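Budgeting for a second pair of hand-held grippers, sanity check please

virgilio_v
Hi all, long-time reader here, and I hope this is the right board! We're a small group and we've been getting by with one pair of Ackermann hand-helds. I have 3,089 dollars left to spend before the end of February. Zunbridge quoted me 258 per spare finger set, and I can't decide between a second full pair or just a nice pile of spares and some furniture. What would you folks do?
Virgilio Villanueva

marlow_bench
Welcome, Virgilio! Second pair, no question in my mind. We went one whole spring with a single pair, and every time a finger pad wore through, everybody sat around drinking coffee (good coffee, but still).

pell78
I'm going to disagree with marlow, in the friendliest way. Buy 2 finger sets and put the rest into the room. Cusov sells decent floor cable covers and you'd have around 300 left over for odds and ends, depending on what you pick.

marlow_bench
Cable covers, though? Pell, you say this in every thread, bless you. Tape is fine!

itska_fan
Pell has a point, I think, and I say that as someone who loves new hardware.

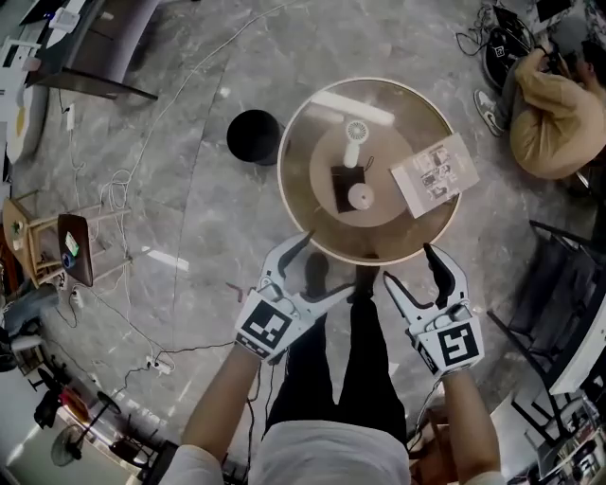
My own budget sheet has a line just for the room, and I fill it in before I let myself look at grippers at all. Power strips, cord covers, bins, a table the right height, all of it. When you're wearing light sleeves and staring at a mini fan on a turntable with a gripper in each hand, you aren't thinking about the white cable coiled up on the floor off to your left, and I'd want that dealt with first. Itska does a cord tray I like a lot, by the way.

marlow_bench
Okay, okay, I'll give you the cables. I'd still get the second pair, and I'd ask Zunbridge whether they'll do a price on pair plus fingers together.

virgilio_v
You're all so kind, thank you! I'll write to Zunbridge tonight and ask about the bundle. Pell, which Cusov covers do you use, the flat ones or the ones with the hump?

pell78
Flat ones. The stool legs rock on the hump.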